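Water > Groundwater > Interviews

Reading salt in the Ivdale wells

15 July 2022

The coastal aquifer under Ivdale supplies the town, two vegetable packing plants and a large number of private wells. For several years the wells nearest the shore have been getting saltier. Celeste Iturra is the hydrogeologist in charge of the monitoring programme run by Orkau, the consultancy that holds the contract with the district. She spoke to us by telephone from her office, with a set of conductivity logs open in front of her.

The first point she wished to settle was vocabulary. "People say the sea is coming in, as if there were a hole somewhere," she said. "Seawater has always been under the land here. Fresh water is slightly less dense, so it sits on top of the salt water as a lens. If you pump the fresh water faster than rain replaces it, the lens gets thinner and the boundary rises and moves inland. The sea hasn't done anything. The pressure on the landward side has dropped."

The boundary is a zone several metres thick in which the salt content increases with depth. Its shape depends on the rock. At Ivdale the upper part of the aquifer is a fine sand, fairly uniform, and below it lies a broken limestone with open joints. Iturra said that the two layers behave so differently that she would prefer to treat them as separate aquifers, although the licensing system does not.

"In the sand you get a tidy gradient. You lower the probe and the conductivity climbs slowly. In the limestone you can go from good drinking water to brackish in the length of your arm, then back to something fresher below it, then properly salt. The joints carry it. A joint that's open towards the coast will bring salt water a long way in, and a borehole beside it that misses the joint will show you nothing at all."

The monitoring network has six purpose-built boreholes. They are arranged in a line running inland from the harbour, with the spacing tightest near the shore. Each has a fixed logger in the sand and another in the limestone, recording pressure, temperature and electrical conductivity. The readings are sent to a database called Sastum, where Iturra and a colleague check them against samples taken by hand. Production wells are also sampled, but she gives those results less weight. A production well draws from a range of depths at once, so its water is a mixture.

"A pumped sample tells the customer what's in the tap," she said. "It tells me very little about where the boundary is. I've seen a well deliver acceptable water for years while the bottom third of the screen was sitting in brackish water. The good water from higher up was diluting it. Then somebody fits a bigger pump, and it changes over one summer."

Asked what counts as acceptable, she explained that the programme works with total dissolved solids and uses 1,000 milligrams per litre as its internal trigger. Above that figure a well is moved to more frequent sampling and its owner is told in writing. The trigger is a working rule agreed between Orkau and the district, and she was careful to say that it should not be read as a health limit. Chloride is reported separately. So is the ratio of chloride to bromide, which helps to tell seawater from other sources of salt such as old irrigation returns or leaking sewers.

That distinction has mattered more than she expected. The Montes wells, a group on higher ground to the east, began to show raised conductivity in the same period as the coastal ones, and the first assumption was that the boundary had reached them. The chemistry did not fit. Nitrate was high, the bromide ratio was wrong for seawater, and the salt was at the top of the water column.

"Salt at the top means it came from the top," Iturra said. "It was irrigation water. They pump, the crop takes up the water and leaves the salts in the soil, the next watering washes them down, and then they pump the same water again. Every pass makes it a bit worse. You could shut every coastal well tomorrow and Montes would carry on getting saltier." 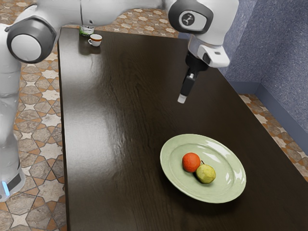

A white robotic arm above a dark brown wooden table. Computer rendering.

The two problems call for different measures, and she thinks they have been confused in public discussion. On the coast the useful variable is the water level in the first few boreholes. If the fresh water stands high enough above mean sea level, the boundary stays where it is. At Montes the level is of little interest, and what needs to change is how much water is applied to the fields and how often.

We asked how far the boundary had moved. She declined to give a single distance. In the sand, she said, the movement since the network was installed is within the error of the method. In the limestone it is measurable at four of the boreholes, but the rate differs between them and one of the four has partly recovered.

"Everyone would like a line on a map with a date next to it. I can draw that line, and I've been asked to, and I've said that I'd want it drawn as a band with question marks at both ends. The band is wide. Between the boreholes I have no direct information. I have a resistivity survey, and that gives me an average over a large block of ground, and it can't tell salty sand from wet clay."

The partial recovery is at the third borehole from the harbour. A packing plant close to it changed its washing process and reduced its abstraction. Levels rose within weeks. The salinity took much longer to respond, and it has not returned to the earlier value. Iturra said this lag is normal and is the part that clients find hardest to accept. Pressure travels quickly through a confined aquifer. The water itself moves slowly, and some of the salt has entered small pores in the rock from which it can leave only by diffusion.

"You get the level back in a season. For the quality, I'd be thinking in decades for some of it. There's no trick. You can inject fresh water to push it along, if you have fresh water to spare, and if you had fresh water to spare you wouldn't be in this position."

Injection has been considered. The proposal was to take treated wastewater and put it into the ground through a row of wells parallel to the shore, forming a ridge of higher pressure. Orkau carried out a desk study. The hydraulics were favourable in the sand and doubtful in the limestone, where the open joints would lead much of the injected water straight out under the harbour. The study also raised the question of clogging, as even well-treated wastewater carries fine particles and feeds bacteria on the well screen. The proposal has been put aside for the present, and Iturra did not seem sorry.

She was more positive about moving abstraction. Taking the same quantity from wells further inland, at shallower depth and at a lower rate per well, would reduce the local drawdown under each pump. Water rises beneath a pumping well in a cone, and the height of that cone depends strongly on the pumping rate. Several small pumps do less harm than one large one. The obstacle is the cost of pipe and electricity supply, and the fact that licences are attached to particular wells and cannot readily be transferred.

Private wells are the largest unknown. The district register lists 2,563 of them, and Iturra regards the register as incomplete in one direction and out of date in the other. Some entries refer to wells that have been filled in or built over. Others, she is certain, have never been entered. Few are metered. In the model, private abstraction is estimated from garden area and summer temperature, and it is adjusted until the calculated levels agree with the measured ones.

"I'm not comfortable with that and I say so in the report," she said. "If you adjust one number to make everything fit, that number ends up holding all your mistakes. It has the private pumping in it, and it has whatever I've got wrong about recharge as well. From the levels alone you can't separate them."

Recharge is the other weak term. Most of it arrives in winter, through the sandy ground behind the town, and in a dry winter there may be almost none. The programme has a rain gauge and a soil moisture station there, but the soil station has been unreliable. A cable was chewed through and the replacement probe was installed at the wrong depth. The resulting gap falls across the wettest part of the record. She has filled it by correlation with the rain gauge and has marked the values as estimated.

The next round of hand profiling will be in August, when levels are normally at their lowest. A probe is lowered through the full depth of each borehole and stopped at fixed intervals to let the reading settle. It is slow work. Going faster stirs the column and blurs the boundary that one is trying to find. Even when it is done properly there is a difficulty, in that an open borehole can act as a vertical pipe and let water move between layers that are separate in the ground. The boundary seen in the borehole may then stand higher than the one in the rock.

Iturra would like to replace the long open sections with short screens set at separate depths. She has asked for this at two sites, the harbour borehole and the one next to it, and is waiting for a decision on the drilling budget. Until then she compares each profile with the fixed loggers and discards the intervals where flow inside the borehole is suspected.

Asked what a well owner near the coast should do, she answered briefly. Have the water tested at the end of summer and again at the end of winter, keep the results, and write down the pump rate each time. If the pump needs replacing, do not fit a larger one. Do not deepen the well. "They always want to deepen it," she said. "The level drops, so they drill down after it, and at Ivdale what's down there is the salt."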